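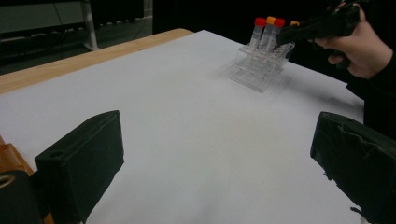
Test tubes with red and orange caps in a clear stepped rack.

Adia home cholesterol and A1c mail-in kit: review
By Sandra Naylor

My health plan started covering one mail-in screening kit a year in September, and the one it picked was the Adia. The letter said there was no copay and no referral needed. I had skipped my last two lab visits because the draw station near me closes at 2, so I ordered it.

Ordering was the slow part. The plan's website sends you to Adia's website, which asks for your member number and then asks for it again on the next page. My first order was rejected because my middle initial was missing. A phone agent fixed it and the box came the following week.

Inside are two lancets, a collection card, alcohol wipes, a bandage, a return pouch and a folded instruction sheet. The print on the sheet is small. The steps are in the right order, but the part about fasting is on the back, and I would have missed it if I had not turned the page looking for the Spanish version.

You need to fill both circles on the card. I got the first one from one finger and had to use the second lancet for the other. My husband has rough hands from work and needed both lancets to fill one circle, so he had to ask for a new kit. Adia sent it without charge. A third lancet in the box would have saved him the trouble.

The card has to dry flat before it goes in the pouch, and it has to be mailed the same day. Do not do this on a Sunday like I did. I ended up driving to the main post office on Monday morning, and Adia accepted the card, though the sheet says it might not.

Results showed up in my account eight days later. The report is easy to read: your number, the normal range, and a line on what to ask your doctor. My LDL came back at 125. The range printed next to it says under 100, and the report flagged mine as slightly high. My doctor, Roxana Betancur, ordered a regular blood draw before deciding anything, and that number was close to the kit's.

What I did not like was the follow-up email. I got four messages offering a supplement plan before I found the setting to turn them off. It is under Preferences, then Care Updates — not under Email, where I looked first.

If your plan pays for it and getting to a lab is hard, the Adia kit is worth doing. If you would be paying yourself, check what a lab near you charges first. Anyone already being treated for diabetes or high cholesterol should stay with the tests their doctor orders.

Rating: 3.5 out of 5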